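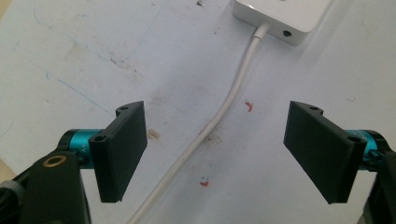 Fig. 1. White cable on the bench, leading up to the white box.

Workshop Skills, Unit 4: Cables and power at the bench
Notes by Bernardo Nogueira, revised July 3, 2023

Read these before the practical. The unit carries 15 marks out of 100, and the written part is short.

4.1 Laying a cable
Give each cable a gentle curve. A sharp bend next to a plug or a box strains the wires inside, and the damage rarely shows from outside. Keep the middle of the bench free if you can. If a cable has to cross it, lay it flat and in one line, with no loops.

Unplug by holding the plug. Do not wind cable tightly round your hand.

4.2 Power strips
Look at the top face before you plug anything in. Mains outlets and low-voltage ports often share one housing, and the small ports are easily missed.

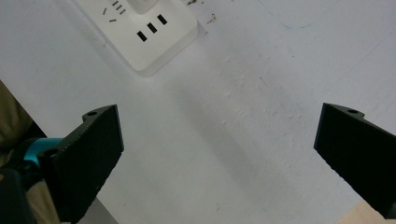

Fig. 2. Power strip with slotted outlet and three black openings that look like USB ports.

Add up the load in watts and compare it with the rating on the label. Worked case: three items at 100, 100 and 172 W come to 372 W. Never plug one strip into another.

4.3 Bench surface
Scuffs and scratches can stay. Brush off grit and offcuts before you start.

For the practical, bring the Skimula sheet from June, filled in. Ingvar Kárason has spare copies.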